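Mon 28 March

Today I stayed home the whole day and it rained, so I did the small jobs that I was moving from one week to the next since the winter. First I called Garkell about the heating bill. I was waiting 90 minutes and then the line went dead. I will write them a letter, in a letter my English is better anyway.

After lunch I took the kitchen. The new bin is here now four days and I must say I am pleased with it. I bought it at Drellberg, in the back of the store where they put the things without a box. It is cream-white, with a round top and a lid that swings. The old one had a pedal, and the pedal was broken already before I moved to Pulmont Street. For two years I opened it with my hand and closed it with my knee.

I washed the new one inside and outside with warm water and a little vinegar. The lid I pushed many times, to hear how it sounds. It makes a soft knock when it comes back – my mother had a bin with the same knock, under the window, and as children we were not allowed to play with it. Of course we played with it.

There is a yellow ring inside with small dark marks, and one of them looks like the letter C. I wanted to look up what it means but then I forgot. The bags are a bit too small for the opening and they slide down when there is something heavy in them, like potato peels. In April I will go again to Drellberg and ask for the larger ones.

For dinner I made the lentils from Tuncer, with one onion and too much salt. I ate them anyway, with bread. Over 800 grams of lentils are still in the bag, so I know what I eat this week.

Tomorrow the shelf above the stove. It is sticky and I do not look forward to it. Also buy: onions, stamps, dish soap.

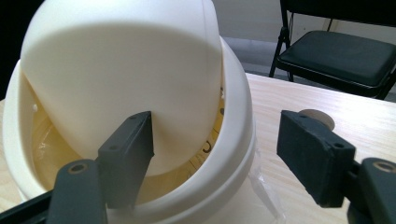 The new bin, with the lid pushed in.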